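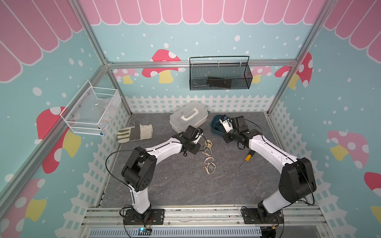

Filed under: Home & Family

We painted the kids' room at the Plullusbridge library over 13 evenings and I want to write down what I learned about murals before I forget it.

Wash the wall first. Ours had years of tape residue on it and the first coat of primer peeled off in strips near the radiator. We lost two evenings to that.

Malathi Chacko drew the whole thing on graph paper and we scaled it up with a chalk line. The old projector from the basement was too dim to use until after dark, and the building closes at nine.

Buy more of the background color than you think. We ran out with one corner left and the second can did not match. I ended up mixing both cans in a bucket and redoing that wall.

Total cost was 900 dollars. Most of that was paint. Brushes were 70, and the drop cloths were borrowed from Hilde Dierckx, who wants them back by October.

Flat paint looks better but it marks. Below knee height we switched to satin – you can wipe it. There are already shoe prints.

Kids under 5 do not care about perspective. They care whether there is an animal they can find. Malathi put a snail behind the door and it gets more visitors than the castle.

The castle took four evenings. I would skip it next time.

Masking tape: pull it while the paint is still a little soft. I left one run on overnight and had to cut it off with a knife.

Karthikeyan Nadar asked if we would do the hallway too. I said maybe after winter. The light out there is bad and the plaster needs work first.

If anyone nearby wants the leftover green, there is most of a can. Message me and I will leave it at the front desk.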